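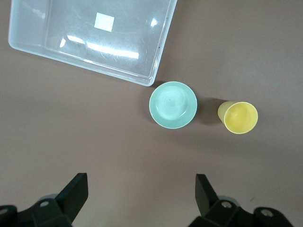 Why can you see through some plastic but not through other plastic?

Clear plastic lets light pass straight through it. Coloured plastic has tiny grains of colour, called pigment, mixed in while it is melted, and these block or scatter the light.

A clear tray shows the table under it. A green bowl or a yellow cup hides what is behind it. Clear plastic can turn cloudy too - scratches send the light off in different directions.

Try it: hold 3 plastic things up to a window and see which lets in the most light.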